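**Can a machine do the boring jobs yet? Shop or kitchen**

**plainbearing**
We have 40 people on the floor and management wants to know if we can hand bin sorting and sweeping to a robot. They got a quote from Muvar. I said no. Has anyone here done it?

**tess_k**
Depends on the job. We have an arm that loads the same part into the same fixture 200 times a shift and it does fine. Move the tray over a little and it stops and waits for a person.

**oldmillhand**
> Move the tray over a little and it stops

Same in the flour business. I worked on Bühler equipment for years. Fixed machines doing one thing are great. Sweeping under them was me with a broom, and it's still someone with a broom.

**Nokunton_Dave**
I disagree. You're both talking about old cells. The newer two-armed ones learn a task from being driven through it. My brother-in-law's place had one putting away tools in May and it got better every week.

**plainbearing**
Better than what? How many tools out of 100 went in the right drawer?

**Nokunton_Dave**
I don't have the number. More than 80 he said, on a good day.

**oldmillhand**
Then somebody is walking around behind it finding the other ones.

**Sorcha Ó Ceallaigh**
I work on the simulation side, on household chores mostly. Three renders from our current set:

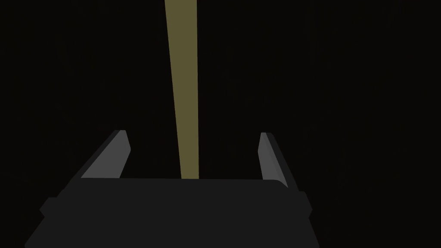
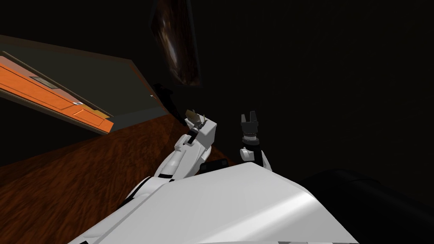
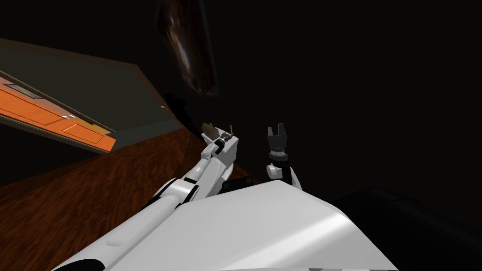

Household work is harder than your bins, plainbearing, and I would not promise either one this year. Our pass mark is that the arm opens something, takes an item out and closes it again, with no help. Handles are where we lose the most time. The small silver one on the orange panel in the last render is a fair test, as there is very little of it for a gripper to get hold of, and the room is dark besides. A person would find it by feel. For bin sorting with good lights and bins that stay put, I'd ask Muvar for a trial on your own parts before you say no.

**tess_k**
Agree on the trial. Make them use your dirty parts too. We got a demo with clean ones from Jisden and had to redo the whole setup afterward.

**Nokunton_Dave**
So that's a yes for bins.

**plainbearing**
It's a maybe for bins and a no for sweeping. I'll ask for 2 weeks on one line and post what we get.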